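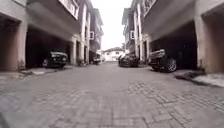

Brick paving between the terraces, grey all the way along.

Kasten Folding Shopping Trolley: four months on

I bought the Kasten trolley in December, having decided that I was no longer prepared to carry potatoes home like a medieval penitent. It cost £61, a lot for a bag on wheels, and I would like that noted before I say anything kind.

Assembly is listed as 10 minutes. It took me an evening, partly because the axle caps look identical and aren't, and partly because the leaflet was drawn by someone who had heard of trolleys but never met one. Once together it feels solid. The frame folds flat with a satisfying clunk and lives behind our coat rack, where it falls over whenever the front door shuts.

The wheels are the good bit. Big, soft, quiet on tarmac. Block paving is a sterner test and they manage it with a sort of low grumble, like an uncle asked to move his car. My last trolley, a Grellport, chattered so loudly over bricks that people came to their windows. Kerbs are fine going down. Going up, you turn round and haul, and you will say a word.

The bag holds more than I can sensibly pull. I've had 12 tins, a cabbage, two big bottles of squash and a bag of cat litter in there on the hill up from Pudthorpe market, and the stitching didn't complain, though I did. It is "shower resistant", which in Urdale means your bread gets damp slightly later than you do. The outside pocket is the exact size of nothing I own.

Two grumbles. The handle is set for somebody of about my height in primary school and doesn't extend. And the lid closes with a drawstring AND a buckle AND a flap, so paying at a till while repacking becomes a small public event. I've given up on the buckle.

Spare wheels are sold separately as part number 201, in black only, and the delivery costs nearly as much as the wheel. I haven't needed one yet.

Four stars. It would have been three, but I walked home with the Grellport last week to compare and had to apologise to a dog.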